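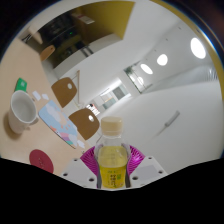 A clear bottle with a yellow label and a pale cap.

Is the county really starting a list of everybody who holds a yard sale?

If you live anywhere between Trevcombe and Rasness, you have probably had the message by now. I have had it from my cousin, from two people at church and from the man who services our furnace, and each copy was a little more worked up than the last. It says that Sukent County has quietly passed a law under which anyone who holds a yard sale, even a folding table with some paperbacks on it, will pay $200 and have their name and home address put on a public list. So many of you sent it in and asked me to look into it (thank you, and please keep doing that!) that I have given it my whole column.

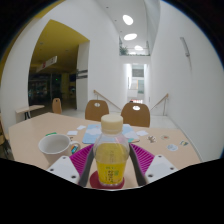 Halima Onyeka
Rumor Desk editor

Let me start with what the message says, word for word, in the version most of you got:

"Starting in March you can't sell your own stuff in your own driveway without paying the county $200 and going on their LIST. They voted on it when no one was looking. Share before they take this down."

There is a real ordinance behind this, and I think that's why the message has traveled so well. The county board did vote on something to do with sales from private homes, and it does take effect in March. I went down and asked for a copy at the clerk's counter, then sat in the car with the heater running and read it twice, and then once more at home when I was less cold. It is not a long document, and most of it is definitions, including a whole paragraph on what counts as a driveway.

The ordinance covers what it calls repeat sales. If you hold more than 3 sales at the same address in a calendar year, you need a permit from the fourth one on, and the permit costs $40. It lasts until the end of the year, however many more sales you hold after that. If you hold one sale in the spring when you clear out the garage, or one in spring and another in the fall, like most of the people on my street, you don't need to do anything, pay anything or tell anyone.

So where does the $200 come from? It is in there, on the last page. It's the most a household can be fined for holding repeat sales without the permit, and only after a written warning has been sent and ignored. Somebody seems to have taken the biggest number in the document and pinned it on the wrong people. I can't tell you who did it, or whether they meant to. I followed the message back as far as a neighborhood group in Rasness and there the trail went cold, as these trails generally do.
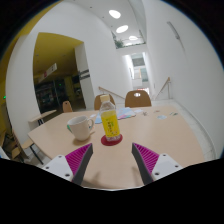
Bottle on a red coaster.

Now the list, which is the part that upset people the most, and I understand that. I wouldn't want a stranger looking up when my garage is standing open either. The clerk's office will keep a record of the permits it issues, the same way it keeps a record of dog licenses and block party permits. A person could ask to see that record by filling in a request form. It won't be posted online, and a household that never applies for a permit won't be in it at all. Whether you like even that much is a fair thing to argue over, and several of you have already argued it with me at some length.

As for the vote taking place "when no one was looking," the item was on the printed agenda for two meetings, and at the second one people stood up and spoke both for and against it. I will grant you that the agenda called it "Amendment to Chapter 4, Residential Uses," and I doubt I would have put my coat on and driven out for that myself.
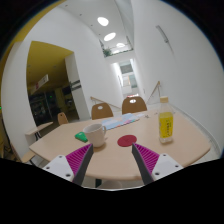

Issue 40

One reader on Riihimäki Lane asked whether the church rummage sale is affected. It isn't. Sales run by churches, schools and clubs on their own property are left out of the ordinance altogether, and so are estate sales, which already have rules of their own. Multi-family sales count once for the address where they're held, so if three households pile everything into one yard, that's one sale for that yard and none for the other two.

Our rating: Mostly false. There is a new rule and it does start in March, but the fee, the list and the people it applies to are all wrong in the message.

The county board takes public comments on the ordinance until 6th December, and you can leave yours in writing at the clerk's counter or say it out loud at the meeting. If a different message has landed in your phone and you're wondering about it, forward me the whole thing, please, and not just the part that made you mad.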